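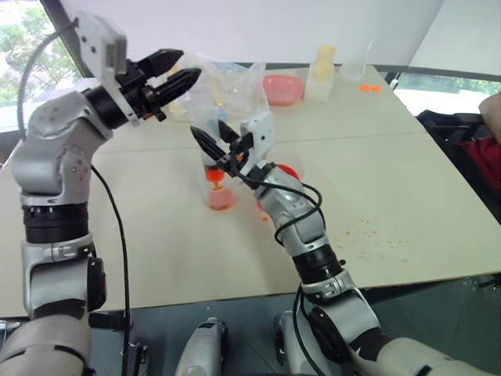 Figure 3. The two-arm table at Sarnness in use, with the right gripper around the clear tube and the small cup below it. The left gripper is open and empty.

3.2 Building the table in a shared workshop

Most of what we have to say about the Bakilana table concerns the room it lives in. The workshop at Sarnness is shared among people who repair furniture, sew, solder and, every so often, cook, and we wanted a setup that could sit among all of that without asking anyone to work differently. That wish shaped nearly every choice we made, from the height of the tabletop to the place where we keep the paper towels, and we hope readers with a spare corner and a patient set of neighbors will find something useful in the account.

We started with the table and fitted the arms to it. Our first plan had been to put both arms on top, at the back corners, where they would be out of the way of a seated person. This gave us a lovely clear front edge and very poor reach, and after a few weeks in March we moved them. In the present layout the bases stand at the near side, below the level of the tabletop, and the arms come up and over the edge (Figure 3). We lost a little elbow room in the middle, where the forearms can meet if the operator is careless, but we got back the whole depth of the surface, and the software limits described in Section 3.3 take care of the worst of the meetings.

Cables were the part we were most naive about. We had imagined tidy runs clipped along every link, and we did build it that way once, and within a day a wrist turn had pulled a connector out of its socket. We now leave slack on purpose. On the right arm a loop stands out beside the forearm before the cable wraps back over the housing, and on both sides a black cable simply hangs down past the table edge. It isn't pretty, and visitors do remark on it, but we have replaced only three cables with this arrangement, all of them on the left arm, where the bend at the elbow is sharper during the tasks we run.

The white plates at the wrists went through five versions. Early ones were short and stiff and put the attached parts too close to the fingers, so that a tall container would knock against them on the way up. The long version has a row of extra screw holes, more than any one task needs, and this has turned out to be a kindness to ourselves: a plate can be shifted by one hole in a couple of minutes with a hand screwdriver, and we no longer have to make a new one each time somebody proposes a new object. The fingers are long, black and tapered, and we have kept the same shape for all of the work reported here. They are good at closing around an upright tube and rather less good at flat things, for which we would recommend something broader.

For the liquid tasks we chose strongly colored contents, mostly reds and oranges. A pale table and a bright liquid together make it easy to judge afterward how a trial went, and small spills that would vanish on a dark surface are plain to see. The tiny orange spots on the open part of the tabletop in Figure 3 are the kind of thing we note in the log. We do not wipe the surface between trials unless a puddle has formed, and we leave bags, bottles and spare cups at the back of the table during recording. A policy trained only on a spotless table did badly when we first tried it at Flastura, where the bench is never spotless.

Recording with the final layout began on 04/06/2025 and gave us 2624 trials, all driven by operators from the workshop who had practiced beforehand. Seven operators took part. Trials in which a person reached over the table were stopped and dropped from the set; people standing or sitting off to the side were left as they were. The window was left uncovered as well, and the light on the table changes a good deal through the day. We tried blinds for a short while, found them dreary, and took them down again. The effect of daylight on the Wurenora baseline is reported separately in Section 4.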